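About Nemcombe Computer Refurbishment

Nemcombe takes in retired desktop computers, dismantles them to component level where needed, and returns working machines and tested parts to use. We deal mainly in full-size and mid-size tower units from offices, colleges and workshops.
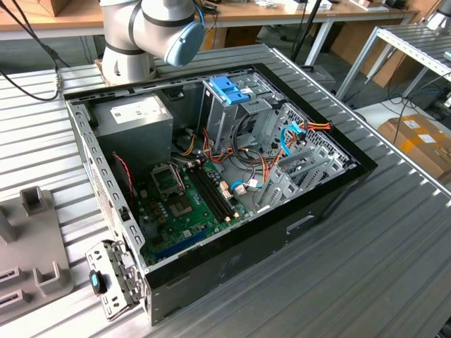
The company was set up by Lindsay Bolger and Gervasio Cabral, who had both worked in office equipment maintenance. The first premises were a single unit of 40 square metres at Cunow Yard. We now occupy two adjoining units on the same site: one for goods in and storage, the other for bench work and testing. The registered name is Nemcombe Computer Refurbishment Limited. Fairweather, which appears on some older invoices, was the trading name used for spare parts and has been retired.

What we handle

Towers make up most of the work. A tower is easy to open, most of its parts can be changed with a screwdriver, and the faults are generally in a small number of places: the power supply, the drive, the memory contacts and the fans. We also accept small-form desktops, although the parts in these are often particular to one model and the proportion we can return to service is lower.

We do not handle laptops, monitors or printers. Enquiries about these are passed on where we know of a suitable firm.

The smallest collection we make is one machine and the largest to date was 212, from a site closure. Collections of more than 135 units are split over two visits, that being the number our racking will take alongside normal stock.

How a machine is processed

Each unit is given a job number on arrival. The number stays with the case, and any part removed for separate testing carries the same number on a tag until it is either refitted or released to stock.

The case is laid on its side and the side panel taken off. Dust is removed before anything is unplugged. The interior is then inspected for swollen capacitors, scorched connectors, bent pins and missing screws. Cable routing is noted at this point, as power leads in older cases are often only just long enough for the path they were first given.

Drives come out next. They are logged by serial number and moved to a locked cabinet to await erasure. No machine goes forward for testing with its original drive fitted. Drive rails and latches are kept with the case they came from, even where they look interchangeable. Plastic rails from two versions of the same case can differ by a millimetre or so, and the drive will then sit proud of the bay.

Memory is removed and tested separately. The processor is taken out if the cooler needs fresh thermal compound or if the board is to be sold without it. An empty socket is examined under magnification with the retention frame raised, and a cover is fitted before the board is put into storage.

Power supplies are tested under load for 40 minutes. A supply that drifts outside tolerance on any rail is not repaired. It goes to metals and cable recovery with its label intact, so that the model can be recorded.

Data cables are replaced if the locking clip is missing or the sheath is creased. Expansion slot covers, brackets and small clips are washed, sorted by type and kept. These are the parts customers most often ask us for, and the ones most often lost elsewhere.

Boards and components

A motherboard is kept if it starts, recognises memory in every slot and passes a drive test on every data port. Boards that fail on one port or one slot are sold as partly working, with the fault stated on the label. We hold up to 2000 tested components in stock, including boards, memory, power supplies, fans, heatsinks and drive cages.

Parts that cannot be used again are separated into steel, aluminium, circuit board, cable and mixed plastic. Each is weighed and sent to a licensed processor. Copies of the transfer notes are supplied to the original owner on request.

People

Lindsay Bolger - operations and collections.
Gervasio Cabral - bench work, test procedures and equipment.
Mayu Hamada - data erasure and records.
Ataahua Maihi - parts stock and orders.
Bevan Lowther - goods in, material separation and site safety.

New bench staff work alongside Gervasio until they have completed their first 40 machines. The written procedure for each case type is kept at the bench and amended by whoever finds the error, with initials against the change. The Dradach procedure, named after the street where the first large batch was collected, is still the one most used. It covers towers with a hinged drive cage and has been revised several times, mainly in the section on refitting cables.

Records and erasure

An erasure report is issued for each drive and lists the serial number, the method and the result. Drives that fail erasure are physically destroyed and appear on a separate report. Reports are normally sent within two weeks of collection. Owners who want their drives returned unerased should say so when booking, and the drives will be packed and signed for separately.

Visiting and deliveries

Machines can be dropped off at the goods in door by arrangement. Please remove keyboards, mice and mains leads unless they are included in the booking, and leave side panels fitted. Loose screws should be put in a bag and taped to the case they belong to.

Parts orders can be collected from the same door. Bring the order number.

Page last revised June 17, 2021.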